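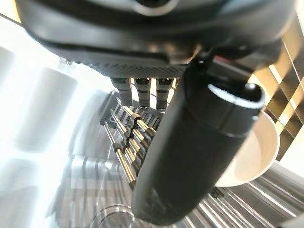 Three pegs under the textured band.

2025-02-09
Sisdale shop, dust and moisture log

Weighed the Droleck oak offcuts again before lunch. The big one is at 685 g, down 4 g from the last weighing. The others moved less than the scale can resolve, so I left their rows blank. Back on the rack with stickers between them, ends waxed.

Humidity by the north wall reads 36 percent. The meter next to the office door reads higher, but it sits over the kettle and I don't trust it. Going by the wall unit from now on.

Glue test, second round. Same half-lap joint, same clamps, one set with the Brumon glue and one with the old yellow stuff. The Brumon set squeezed out more and was a pain to scrape. Both broke in the wood when I levered them apart, so strength doesn't decide it. Open time might - the yellow skins over before I can get the third clamp on.

Chung order: the drawer fronts are cut to length but I haven't touched the grooves. One board has a check running in from the end, longer than it looked under the mill marks. Cut it back and use it for a short front, or keep it for a divider.

Bandsaw is drifting left again. New blade, same drift, so look at the lower guide. The tires were last changed in July.

To do:
empty the extractor bag
order wax
reweigh the oak, same scale, same spot on the bench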